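Print this page | E-mail this page

Kinetic sculpture: my hanging mobile won't stay balanced from one week to the next. What am I doing wrong?

I've been making mobiles in my spare room for a couple of years, mostly bent wire and painted paper, and I finally got brave enough to put one in a real show. It's the spring members' show at the Durán, which takes in work from all over Grilambridge, and mine has to hang for a month without me there to fuss over it. I have a piece more or less finished. Five arms, thin steel wire, shapes cut from heavy watercolor paper and painted on both sides with acrylic. The whole thing weighs 449 grams on my kitchen scale, hook included.

So what's happening is this. I get it balanced on a Sunday-ish kind of lazy afternoon, every arm dead level, and it looks great. I go off to work all week and when I come back the second arm from the top has dropped and the bottom two are tilted the other way. I nudge the loops along, get it level again, and a few days later it's off. It isn't always off in the same direction either! I've re-done it so many times now that the wire has little shiny scuffs where I keep sliding the loops.
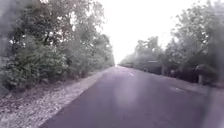 Marjan Safavi
Member, Paper & Wire board

Sorry, got called away and posted half of it. To go on: the ceiling hook is solid, I've checked that, and there's no vent right over it. There is a radiator under the window on the far side of the room. I use plain cotton thread to hang the lower arms because I like how it looks next to the paper. I've read that some people glue everything once it's balanced, but when I tried that on an older piece it stopped moving nicely and just sort of swung like a coat hanger, so I'm nervous about it.

My questions, I guess: is it the thread, the paper, or me? And is there a way to lock the balance in that doesn't kill the movement? I'd also like to know if anybody has hung work at the Durán before, and whether the air in there is as dry as people say. I have to drop the piece off at the end of March, so I don't have time to start over with sheet metal, and to be truthful I don't want to. I like paper. The last metal one I made sounded like a drawer full of forks.

One more thing, in case it matters. I balanced it from the top down, starting with the big red arm since that's the one everybody will look at first.

2 answers

Answer from Ulises Zúñiga

Oh boy, I have been exactly where you are. Let me start with your last paragraph, since I nearly fell off my chair. You have to balance from the bottom up! The lowest arm goes first, all by itself, with its two shapes on it. When that hangs level you treat that whole arm as a single weight and hang it off one end of the next arm up, and you balance that one, and so on until you get to the hook. If you start at the top, every change you make lower down throws off everything above it and you'll be chasing it around until you're old.

That said, bottom-up or top-down won't make it wander during the week when you aren't touching it. For that I'd look at the paper. Heavy watercolor paper drinks water out of the air. I use 300 gram paper myself and I've weighed the same cut shape on a rainy morning and again after a couple of days with the heat on, and my little jeweler's scale showed a difference both times. It's tiny, but on a long arm a tiny difference is plenty. And if one shape is painted thickly and the other one has just a thin wash, they won't take up damp at the same rate, so one side gets heavier than the other. There's your tilt, and there's why it changes direction.

What I do is seal everything, both faces and especially the cut edges, before any balancing. People forget the edges and that's where most of it gets in. Two thin coats of matte acrylic varnish, let it dry overnight between coats, and then leave the shapes alone for a few days before you hang anything. I buy the Tokumero matte in the small bottle, but any acrylic varnish that doesn't yellow would do. Go easy with the brush around the holes or you'll fill them up and have to poke them open again (ask me how I know).

Then the loops. Shiny scuffs mean the loop is sliding on a smooth wire, and once it's polished it slides even easier. A breeze or a door closing might be enough to walk it along a hair at a time. You want a place for it to sit. Take round-nose pliers and put a very small dip in the top of the wire, right at the balance point, so the loop drops in and stays there. It still pivots, it just can't travel. That gets you the locked-in balance with no glue at all. Do it last, when you're sure. Getting a dip out of steel wire is no fun, and the straightened spot always shows.

On the thread, yes, I'd change it. Cotton twists and untwists with the weather and it stretches some too. Stretch by itself won't tilt an arm, it only makes it hang lower, but the untwisting will turn your shapes around so they bump each other, and if they catch, you come home to a mess. I like a braided polyester beading thread in gray. Against a white wall you can hardly tell it from cotton.

I've never shown at the Durán so I can't help you there. Somebody on the board must have.

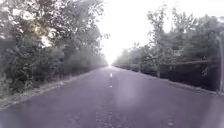 Answer from Ruairí Ó Néill

Ulises has covered nearly all of it, so just a few odds and ends from me.

I did hang a piece at the Durán, in the long room upstairs. Dry, yes, very. The heat runs all day and they turn it down at night. My advice is to take the mobile in a day early if they'll let you, hang it up, have a walk around town, and come back to do your final adjusting in that room. Mine had been perfect at home and was visibly off by the time I'd had lunch. They have a tall stepladder but you have to ask at the front desk, and they wanted me to sign for it.

I'd disagree a little about the varnish. It slows the damp down, it doesn't stop it. So I'd leave yourself a way to correct things without bending any wire. What I do is put a small dot of beeswax on the back of the lighter shape and add or pinch off a crumb at a time. You can't see it from the floor. It's also kind to the paper if you want it off later, at least over varnish. On bare paper it leaves a grease spot.

Also, look at your radiator again! You said it's on the far side of the room as if that lets it off. Warm air goes up the window wall and comes back across the ceiling, right where your hook is. My mother's dining room does it and you can watch a mobile in there start up every time the boiler kicks on. It won't unbalance anything by itself, but with loose loops it's jiggling them all day long.

And print a card for whoever hangs it if you can't be there. I draw mine as a plain diagram with each arm numbered from the bottom and the overall drop marked in millimeters. My last one was 900 from hook to lowest tip, and the person putting it up still managed to hang it so low that people walked into it. Put the height from the floor on the card too.

What are you shipping or carrying it in, by the way? I lay mine flat on foam board with each arm tied down with a twist of paper, then a second board over the top.

Reply from Marjan Safavi

Thank you both so much. I took the whole thing apart last night (scary) and you were right about the edges, they were bare paper all the way around. First coat is on now and everything's lying on wax paper across my bed, so I'm on the couch. I'll try the little dips on a scrap of wire before I go near the real arms. No shipping, I'm driving it over myself, and the foam board idea is much better than what I had planned — a laundry basket and a towel. Gülizar Gündoğdu from the Jallel workshop messaged me to say she has some gray thread I can have, so that's sorted as well.

Last updated March 30, 2015

Print this page | E-mail this page

Contact us | Copyright 2015 Paper & Wire Community Help | Back to top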